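Learning by the handful

2022-02-28

Firouzeh Nazari folds the same scarf 124 times before lunch. She works with a gripper in each hand, closing the jaws by squeezing the handle, and every movement is recorded for a robot that will later have to do the job alone.

Nazari works for Unstead, which teaches machines to handle cloth. The firm began with remote control, steering a pair of arms from a desk. A fold took some 380 seconds that way and operators tired quickly. With hand-held grippers the same fold takes well under a minute.

Cloth is still hard. It slips, it twists, and it never lands the same way twice. Silky fabrics are the worst, Nazari says, and she would sooner do towels all day. New starters get 2 days of practice before their recordings are kept.
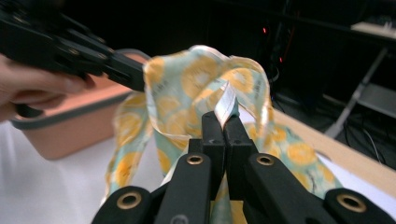 Jaws closed on the tag of a citrus-print scarf, with a second gripper held close by.

The recordings go to Fomari, a laundry equipment maker, which plans its first trial in April. Nazari will be there to watch. Until then there are shirts to get through, and the buttons have not gone well.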